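Review: the Fovley Shared Floor Kit, after a winter of daily use

By Eilif Moen

I have read a lot of safety paperwork for robot arms, and most of it lives in a binder that gets opened once a year. The Fovley kit is a boxed set of cards, floor tape, tags and one spiral-bound handbook for places where an arm works in the same room as people, and I have opened mine nearly every working day since it came. I like it a great deal!

We're a small office at Trarnden that tests tidying routines, mostly picking up litter and getting it into a bin. Before the kit, our rules were an email thread and whatever the most cautious person in the room happened to say.

What you get for 315 dollars: the handbook (39 pages, big type, proper drawings), a pad of start-of-shift sheets, four rolls of tape, a bundle of lockout tags and a set of laminated cards that hang on a ring. The cards are the best part. Each covers one job, such as changing a gripper, moving the base or working near furniture, and each fits on two sides. The furniture card has already changed how we plan a path. It asks you to look at edges, open shelves and desk feet at the height where the arm will pass, and to do that with the arm holding something, because a soft load sticks out further than the fingers do. Obvious once you've read it, and we had never written it down.

The handbook also takes soft waste seriously, which pleased me no end. Bags and wrappers get a whole chapter: how to set the grip, where to let go over the bin, what to do when a piece clings to a finger (stop the arm, then reach in, in that order, every time).
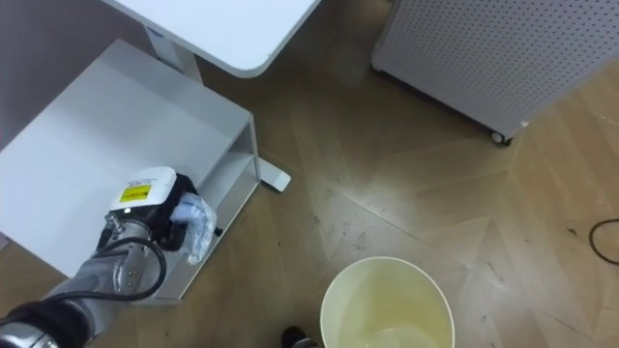
How often should the stopping distance be checked on an arm that shares a room with people?

At the start of every shift, and again after any change to the gripper, the load or the speed setting. The kit's sheet has a line for each, with room for initials, and the check takes a couple of minutes once you've got the hang of it.

Cables get a card of their own, and it's a strict one. Anything on the floor inside the taped area is either routed along a wall or covered, and anything on the arm needs enough slack for the full reach without hanging where it could snag. I grumbled at the floor rule for a week and then came round to it.

Labels are handled well too. The card wants every warning label readable from where a person would normally stand, and it wants a dirty or peeling one replaced the same day. You get a few blanks in the box, though I'd have liked more of them.

Now the gripes. The tape is too shiny, and on our floor it started lifting at the corners by March. I switched to a matte roll from Nunico and haven't looked back. The section on mobile bases is thin, barely a page and a half, and it skips casters completely, so anyone whose equipment or furniture rolls will have to write that part themselves (lock them, and put it on the sheet). The index is a mess. Try finding "emergency stop" in it. It's under B, for button.

I also used the Espiritu binder at my last job, and that one runs to more than 700 pages. It's thorough, and if you have a full production line you may well need that depth. For a room with one arm and a few desks I'd pick Fovley every time, with the reminder that it doesn't replace your own risk assessment or the manual for your particular robot. The handbook says so on its first page, in bold, and repeats it on the back cover.

Refill pads are sold separately and come in a decent size. We go through ours quickest on Tuesday, when the gripper settings get changed over and the sheet has to be done twice.

Four and a half stars. The missing half is for the index.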